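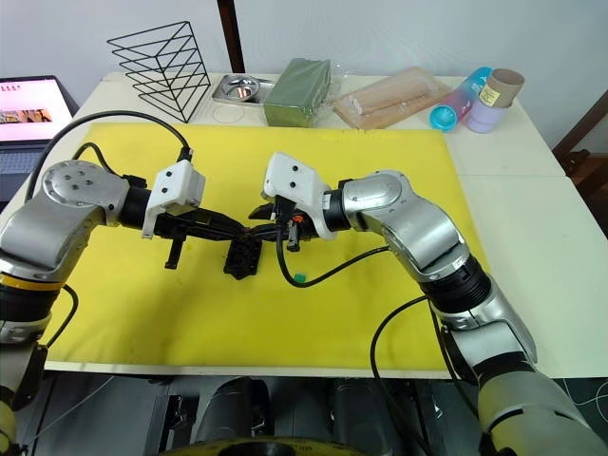 Tolentino wrote that the offline maps in Dallier kept vanishing from the phone, and wanted to know whether the app or the handset was to blame.

Dallier offline regions deleted after update
Posted by Tolentino, 10/08/2019

I save map regions in Dallier for use without a signal. Since the last app update they disappear overnight. The list shows the region name with a size of 0 MB. Each one was 300 MB when saved. Storage is set to the memory card, and there is plenty of space left on it. Search and live traffic work as before. I have reinstalled the app twice and cleared the cache. On the second attempt I got error 511 when the download reached 70 per cent. Is there a setting I have missed?

Trurkico
Two separate faults, I think. Error 511 is a network login error. It usually means the wifi wants you to sign in on a web page first, as in a hotel or a library. Open a browser, sign in, then restart the download.
For the missing regions, go to Settings, Offline, Storage location and change it to internal memory. The update moved the map folder, and the app can't always read the old one on a card. Delete the 0 MB entries before you save them again, or the app will treat them as complete.

Zastudham
same here, went back to the old version and it's fine

mapbox20
Check the expiry date as well. Regions saved before January lapse if the app hasn't been online to renew them. There is a switch for automatic renewal under Offline, and the update turned it off on my phone.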